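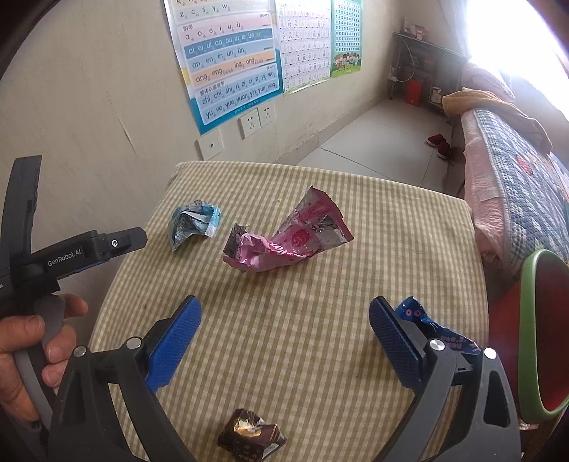 Quatre emballages vides sur la nappe vichy, avant rangement.

Juin, 16 h 40. Je reprends le cahier côté petite table, celle près du lit. Le rose est le plus grand, plié en V, avec sa doublure argentée qui dépasse au bout déchiré – joli, mais pénible à aplatir ! Le bleu foncé avec ses yeux de dessin animé me fait toujours rire. Le marron, je le laisse en boule.

Pesée à faire sur la balance Clarer, puis tout part dans le sac Wuta (il en reste 6, penser à en recommander). Ah, et secouer la nappe dehors, il y a au moins une miette jaune. Fiche 746 à compléter ce soir.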